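The gripper that would not let go

I have worked with hand-held grippers since September, and until this spring I had only small problems with them. On 14th March I had a bigger one, and I want to write it down while I still remember the order of things.

We were recording at Drurnthorpe, two grippers per person, one in each hand. In recording 123 my left gripper closed on a cup and stayed closed. I released the trigger fully. The fingers did not open. I pulled a little, which was a mistake, and the cup broke at the handle. My thumb got a small cut — nothing serious, but I was careless.

Sekar Khoo looked at the log with me. The position value was frozen at 495 for the last 12 seconds, so the software believed that all was fine. This is what worries me most. A fault that stops the program is annoying, but this one continued to save bad data with no warning.

First we suspected the Trindov board, and I lost one evening changing it. The real cause was the cable. It hangs down to the floor when you walk, and each step pulls the plug a little. Ryota Tamura had told me this in the first week, and I did not listen enough.

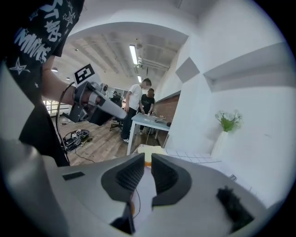
Two grippers up, cable hanging in its usual loop.

Now we fix the cable with a strap near the base, and the program stops if the value does not change for four seconds while the trigger moves. I also threw away the four oldest plugs. I still must check the recordings before number 123, and I am a little afraid of what I will find there.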